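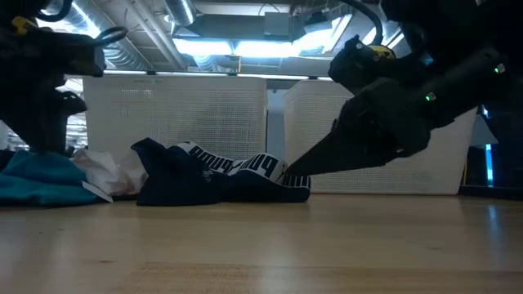 1/
A thread on buying no new clothes for a year. I started last March and finished this March. Some of it was easy and some of it I'd do differently.

2/
The rules I wrote down: no new clothes, no new shoes. Secondhand was fine. Swaps were fine. Underwear and socks were exempt. Repairs were fine at any price, which ended up mattering.

3/
I did it for money first. I went through my card statements for the year before and found I'd spent more on clothes than on the car. Most of it was late at night, on the phone, in amounts small enough that I didn't notice.

4/
First month: nothing happened. I have plenty of clothes. I unsubscribed from every store email and that was most of the work. If you only do one thing from this thread, do that.

5/
Second month I got annoyed. The weather turned and I wanted a light jacket. I owned two already. I didn't like either of them. I wore the less bad one and got used to it.

6/
Sportswear is harder secondhand than anything else. Elastic goes before the fabric does. Check the waistband by stretching it and letting go. If it stays wavy or you hear it crackle, put it back. A big logo tells you nothing about how much life is left in it.

7/
Leggings and running shorts: look at the inner thigh with the fabric held up to a window. If you can see light through it, it has maybe a season left. I learned that after buying two pairs that didn't.

8/
Where I shopped: the Canstead thrift store on the way home from work, mostly. Go early in the day. Their racks are sorted by color and not by size, so give yourself time. I usually spent an hour and left with one thing or nothing.

9/
My friend Ruba Farah runs a clothes swap out of her garage every couple of months. You bring a bag and take a bag. The best coat I own came from there. It needed a lining, and the lining cost more than I've ever paid for a thrift store coat.

10/
The lining was $80. Dirceu Araújo did it, he has the alterations shop on Marinho next to the pharmacy. It's the most I spent on one item all year and I'd pay it again. He also shortened the sleeves without being asked, and he was right.

11/
Washing turned out to be the part I knew least about. I'd been running everything warm with too much detergent for years. If your towels feel stiff and your dark shirts have a gray film, try half the soap before you replace anything.

12/
What I do now: cold for almost everything. Darks inside out. Zippers closed. Anything stretchy comes out before the dryer. I keep darks and lights apart when I have enough for two loads, and when I don't, I wash them together cold and it's fine as long as nothing is new.

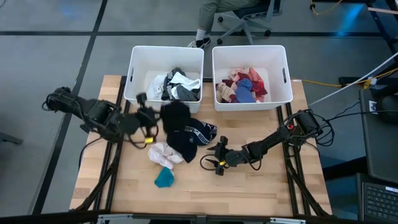
Red is the exception. A red shirt gets washed alone until the water runs clear, even a secondhand one. You don't know how the last person washed it.

13/
Smell. Thrift store smell comes out of cotton in one wash. It does not come out of polyester in one wash. Soak it overnight in cold water with a cup of white vinegar, rinse it, then wash as usual. If it still smells after the second round, it's staying.

14/
I learned to sew on a button properly, fix a hem, and close a seam that has opened. Lindalva Fagundes at the library sewing night taught me all three in one evening. I can't do zippers. I tried a zipper. Dirceu did the zipper.

15/
Shoes were the weak spot. I don't like wearing shoes someone else has broken in, and my work shoes wore through in the fall. I had them resoled. It took 21 days and I wore hiking boots to the office the whole time. One person mentioned it.

16/
I broke the rule once. My cousin Tainá Fontes got married in Bromholm, the airline lost my bag, and I bought a shirt and pants at the mall that afternoon. $200 for both. I've worn the pants since. I have not worn the shirt.

17/
Total for the year, not counting the wedding emergency: $231. That includes the coat lining, the resoling, the zipper, and everything from Canstead. The year before was many times that and I'm not going to post the number.

18/
What I got wrong: I gave away too much at the start. I did a big clear-out the first weekend and felt good, and by winter I was looking for a gray sweater I'd put in a donation bag. Keep the maybes in a box for a year first.

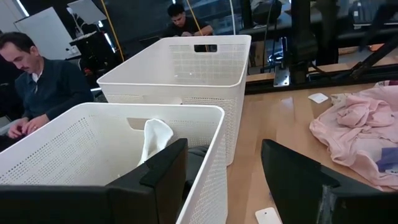
19/
White shirts are the other thing I'd plan for. They don't last and the secondhand ones are usually already yellow at the collar. Dish soap rubbed in before the wash helps with a fresh mark. For old ones I haven't found anything that works.

20/
A couple of people asked about apps. I used Nostent for a month to log what I wore. It showed I rotate through the same small set of shirts and ignore the rest. I stopped logging after that, I had the answer.

21/
Things I still want to buy new now that it's over: running shoes, a raincoat, a bra that fits. I've bought the running shoes. The raincoat can wait until it rains hard enough.

22/
Am I doing a second year? Sort of. Same rules, but with shoes and rain gear exempt, and I can replace a white shirt when one dies. Odair Falcão at work is starting his first year this month and we're trading tips, so if you have a fix for yellow collars, reply and I'll pass it along.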